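Clearing the Table: Our Project on Sorting and Storing Kitchen Play Food
Student project report, Skitdale workshop course, term ending in June

Our group got interested in bowls in a roundabout way. We had planned to write about shelving, and we had even measured some shelves, but every time we sat down to work we first had to clear the same heap of little fruits and vegetables off the table, and after a while the clearing seemed like the more interesting subject. So we asked our teacher at Skitdale if we could switch, and we were very glad when the answer was yes!

The question we settled on was a plain one: if you have a table full of small food items and one bowl to put them in, where should the bowl go? We started with it up on a little white stand, because we liked the idea of a fixed home that everything travels to. 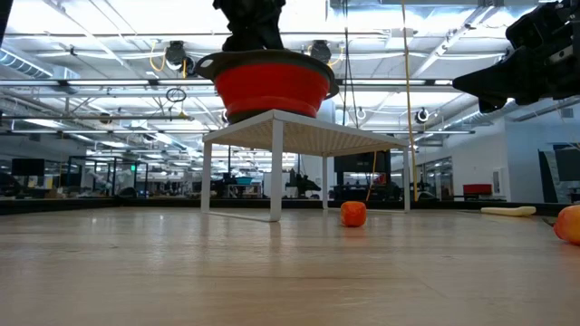
Photo: Zarklow project group

The bowl is a collapsible one with red silicone sides and a dark gray rim. We chose it after trying a stiffer bowl from the Mesenis shelf (a nice bowl, but it took up a lot of room in the cupboard). A small stand like ours makes the bowl easy to find from anywhere you happen to be, and we grew fond of it, though we did learn that round things like to wander off and it is a longer trip to bring them back.

Our second question was about order. Half of us wanted to put the big round pieces in first and the other half wanted to begin with whatever was closest – we argued about this for most of an afternoon. In the end we tried both and kept notes in a shared notebook, which ran to 95 pages by the time we finished, including some drawings that have nothing to do with fruit. 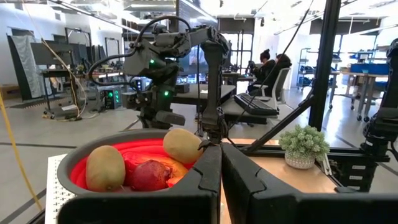
Starting with the closest piece felt quicker to everyone, but the bowl filled up unevenly and we kept wanting to shift things over to one side. Starting with the big round ones gave us a steadier bottom layer, and the kiwis could then lean against the sides. We wrote down 292 placements in all, and I will admit that the last few pages are in much messier handwriting than the first.

We also tried a rule we called the Hrnčiar rule, after the building where we thought of it. It says that you pick the piece farthest from the bowl first and work your way inward. It sounds slow, and it is a little slow, but it leaves you with the short, easy trips at the end when you are tired, and most of us came to like it best. It suits a spread-out table, with the small orange pieces down at one end and the bowl up at the other.
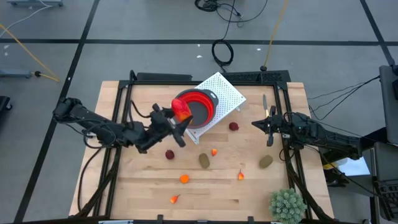
What We Would Do Next

We would like to try the same thing with two bowls, one for fruit and one for vegetables, and see if the arguing gets better or worse. We would also like a bigger table. Our report was supposed to stay under 2,000 words, so the full tables of placements are in the notebook, and anyone in next year's course is welcome to borrow it from the Zarklow cabinet.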